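The bus to Ganau leaves at six in the morning, and my aunt always said that only bakers and liars take it. I took it on a Monday, with one bag and a loaf wrapped in a towel, and I was not a baker.

I had told my wife that I was going to look at a boat engine. It was true that a man in Ganau had an engine. It was also true that we had no boat.

The driver was eating an apple. He asked where I was going, although there is only one road and it has three stops, and Ganau is the last. I told him. He said the ferry office there was closed now, the Cuvo company had taken the ferries to the other side of the bay, and I said I knew it. After Oprea the road goes down and you see the water on the left for a long time. A woman with a box of young hens sat behind me and talked to them softly, as one talks to children before the dentist.

My father had worked in that ferry office for nearly 40 years. He sold the tickets, and in winter, when there was nobody to sell to, he wrote letters. We found this out in May, when the Fesance bank sent us a small key and a paper to sign. The letters were to a woman in Ganau. They were not love letters, or I did not think so. He told her the price of onions. He told her that I had failed my examination and passed it afterwards, that my mother slept badly, that the roof had been repaired. My mother read three of them at the kitchen table and then went to water the beans.

She never spoke about it again. But when she died, I thought that somebody must tell the woman, and there was only me to do it.

The house was behind the church, with a blue gate. I had prepared a sentence on the bus and I had changed it many times. I stood at the gate and ate a piece of the bread, which I had brought as a present. 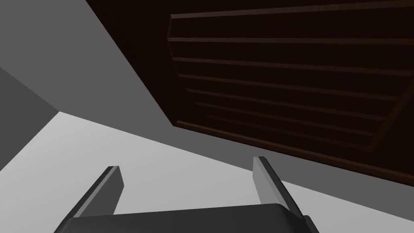

She opened before I knocked. She was very small, and older than I had imagined, and she wore a man's cardigan with the sleeves turned up. She looked at the loaf, then at the place where a piece was missing.

"You are the son," she said. "You walk like him."

I forgot my sentence. I said that my mother had died, and that I was sorry to come without writing first.

"I know it," she said. "She stopped sending the beans."

I asked her what beans. She took the bread from me and went inside, and left the door open — so I wiped my shoes and followed her. On the shelf over the stove there were jars, one beside the other, and on each of them was a paper label with the year in my mother's handwriting.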